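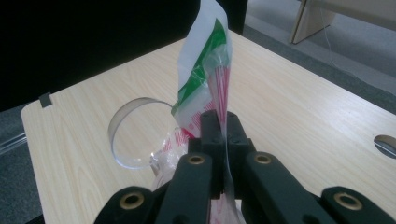

The part of the software that Nour Haddadin rewrote last April is small. It fits in a single file, and most of its lines deal with one question: when the jaws close on something thin, has the tool got hold of it or not?

For a box or a mug, the question is easy. The fingers stop moving before they reach each other, the gap between them stays open, and the program reads that gap as an object. A plastic bag leaves almost no gap. A fold of film between two flat fingers looks, to a position sensor, very much like two flat fingers touching. The old version of the code called nearly every bag a miss.

Haddadin works at Clurnomen, a company of 30 people that writes control and perception software for picking systems. She and Rasha Karam, who handles the planning side, have spent most of the past year on film, wrappers and shopping bags. Their customers sort returned goods and mixed packaging, and those customers had been asking for it since the first release.

The work starts with a person holding a gripper. The operator picks an item off a table, lifts it, moves it and lets go, while a camera on the tool records the view past the fingers. Each recording is paired with the opening of the jaws over time. Clurnomen has 1045 of these recordings for bags alone. They go into a program called Kender, which lines up the video with the jaw readings and lets a person mark the moment of contact, the moment of lift and the moment of release.

Kender was built in-house and looks like it. The timeline is a gray bar, the marks are typed with number keys, and there is no undo beyond the last step. Karam wrote it in a hurry and has been asked to replace it more than once. She has kept it because it opens fast and never drops a frame, and the people who use it daily have stopped complaining.

"The labels are where we lost the most time," she says. "Two people would watch the same clip and disagree by half a second on when the bag was held. With a bag, half a second is a lot of motion."

They settled on a rule. A bag counts as held from the first frame in which the film above the fingers moves with the fingers. Slack film that trails behind does not matter. With that written at the top of the labeling guide, the disagreements mostly went away, and the older clips were marked again from scratch.

The new grasp check uses those marks. It no longer relies on the jaw gap. It looks at the strip of image just above the fingertips and compares how that strip moves with how the rest of the view moves. If the tool travels across a table, the wood grain slides past. Film that is pinched stays put in the view, even as its loose ends swing. Printed bags are easier for the program than plain ones, since stripes and bands of color give it something to follow. Clear film is harder, and so is anything glossy enough to throw a highlight that wanders as the tool turns.

Haddadin's first version ran on every frame and was too slow to be useful. The current one looks at 6 frames spread over the start of the lift and gives one of three answers: held, not held, or unsure. The third answer was Karam's request. Her planner used to receive a yes or a no, and it acted on either one with full speed. Given an "unsure," it now raises the arm a short distance, pauses, and asks again. The pause costs a little time on each doubtful pick. It has also cut down on the number of arms crossing a work cell with nothing in their fingers.

Clutter on the table is still a problem. A bag often lies against other things, and clear plastic objects are the worst of them. The edge of one transparent part seen through the fold of another can pull the tracker away from the film it was supposed to be watching. Haddadin's present fix is to shrink the strip of image until it covers little more than the width of the fingers. It helps, though it makes the check weaker on bags that twist as they come up.

The first outside trial was with Stougaard, a returns center that runs 4 picking cells on Clurnomen's software. The staff there wanted the thresholds in a plain text file they could edit themselves. They got it, and within a week someone had set the pause to zero. The file now has a lower limit.

A second site, Jekau, handles mostly food packaging and has sent back clips of its own. Many show two wrappers coming up together, a case the check calls held. Karam would like that to be a separate answer. Haddadin has started marking the clips in Kender, using a number key that had been free.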